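Corner Table Notes
@cornertablenotes

Okay friends, settle in, because I have been meaning to write this up since September and it's going to take me a few posts. It's about drinks. Specifically, drinks for a crowd, when the crowd is 41 people and the building is the old hall in Cedville with the one good outlet.

2/ Some background for the new folks (hi, welcome, there are more of you than I expected!). Every fall we do a neighborhood supper. Soup, bread, somebody's enormous pan of noodles. Food has always sorted itself out. Drinks were a mess for years, and I say that as the person in charge of them.

3/ The old way was one long table with everything on it: coffee, cups, juice, ice, the bottles, the napkins. So you'd get the coffee people, who are slow and like to chat, standing in front of the thirsty kids, who are quick and like to reach under elbows. You can picture my tablecloths.

4/ Timo Frerichs was the one who talked me into splitting it up. Coffee by the door, cold stuff on its own table against the wall, and a good wide gap between them. I grumbled (I grumble at most things before coffee) and then I tried it, and I've been thanking him ever since.

5/ So the cold table is a plain white one now and I leave it bare. I used to fuss with cloths and little runners, and I'd spend the next morning soaking them in the tub. A bare top wipes clean in one pass with a damp rag. I do miss the checkered one a bit, I'll admit.

6/ Then trays! I'm a tray person now. Anything small goes on a tray: caps, spoons, lemon wedges, the opener. When you need the space you pick up the whole business and move it, and you aren't chasing one spoon across the room.

7/ I'm partial to red for this. You can spot it from the far end of the hall, and when I tell a helper "put it on the red tray" I don't get a single follow-up question. Years of follow-up questions, people. Years. 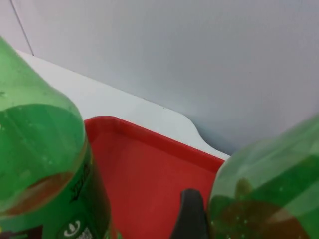 8/ Bottles stand on the table itself and stay off the tray, by the way. I learned that the sticky way. A tall bottle on a tray somebody decides to carry one-handed is a whole evening's mopping. Leave the bottles standing where folks can grab them and put the tray in between.

9/ Haruto Murakami asked me last time whether we should pour everything ahead into cups. We did that one year, 70 cups, all lined up and looking very handsome, and by the time the soup was served they'd gone flat and half of them had been sipped and set back down. Let people pour their own. Open one bottle, finish it, open the next.

10/ And that's as much as I know about cold drinks! Coffee is a separate thread and I'll need a nap first. If you've got a better way to keep ice going in a warm hall without a freezer, please tell me, I've tried the cooler in the hallway and people keep sitting on it.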